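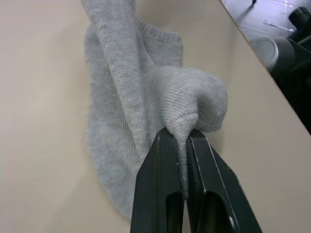

Eun-seong Bang
Shot tracking and notes, Huson women's side

September 15, 2024

Right, second half collapse against Friesen. I've watched the last 12 possessions four times now and I need to get it all down before I talk myself into a nicer version of it.

Quick background for anyone picking this notebook up: we were ahead by 5 with three minutes left, and we'd been comfortable most of the night. Then we lost by 3. Same thing happened at Moron in February, and if you go back and read my pages from that one (the ones with tea on them, sorry) you'll find me moaning about exactly the same stuff.

What I did this morning: went through the tape with the sound off, stopped at every catch above the free throw line and wrote down where our other four were standing. I used to do this with the commentary on and it's hopeless, you end up agreeing with whoever is shouting.

First thing. Our point guard is bringing the ball up slower and slower as the game goes on. Early in the first quarter we're into the first screen with loads of time to play with. By the end she's walking it over half way, looking at the bench, waiting for a call, and the screen comes so late that if Friesen switch it (they switched everything) there's only time for one dribble and a heave. I'd been blaming the shots. The shots are bad, yes, but they're bad because there's nothing left on the clock to find a better one!

Second thing, the weak side. In the first half both corners are filled nearly every time. Late on, our wing keeps drifting up towards the ball, I think because she wants to be helpful, and she drags her defender right into the lane our guard needs to drive through. I drew this out on the whiteboard for Rukberg and got a shrug and "she's tired". Maybe. She'd been off for a good stretch of the third, though, so I'm not fully sold on tired.

Third thing and I'm less sure about this one. We stop throwing it inside. Our centre had a smaller player on her after a switch more than once in the closing minutes, sealed her beautifully, hand up, calling for it, and we looked her off. Is that nerves? Is it the passing angle? From the side camera the angle looks fine but the side camera makes every pass look easy. I want to see it from the baseline before I put it in front of anybody.

Defence I haven't properly done yet. Gut feeling is it was all right until we started fouling. One of their threes came off a broken play where the ball got tipped straight to their best shooter and there isn't much you can do about that except swear. The offensive rebound off the missed free throw is another matter. We box out the wrong way round and it's the same person boxing out the wrong way round as at Moron. Need to have a quiet word, and it should come from Rukberg and not from me.

Things to try at practice:

Last three minutes, up five, over and over, with the second team told to switch everything. No timeouts allowed. I want the guard making the call herself by the time she crosses half way, even if it's the wrong call.

Corners stay in the corners. I'm going to put tape on the floor and be annoying about it.

One set where the first look is always inside after a switch. We have one already, the old Huson "elbow" thing, we just never run it late. Dig out the drawing, it's in the blue folder or possibly behind it.

Free throws when legs are gone. We shoot them at the start of practice when everyone's fresh and chatting, so of course they go in. Move them to the end.

Also a note on the sheets. My possession log is up to 400 rows for the season just gone plus this game, and I've been lumping "late clock" and "late game" under the same letter, like a fool. Those are different problems and I can't pull them apart without going back in. Started splitting them today, LC and LG, got as far as the Moron game before my eyes went. If anyone fancies doing a few, the file's on the shared drive, please don't change the column order again.

Rukberg's counter-argument, for fairness: we took good shots for most of the night, a couple rimmed out late, and if one drops I'm not writing any of this. Fair enough for a single game. I just don't think it covers both.

Still to do: baseline tape, defensive possessions, ask about the substitution before the last timeout (who asked for it, her or the bench?), and check whether Friesen switch like that against everybody or only did it to us.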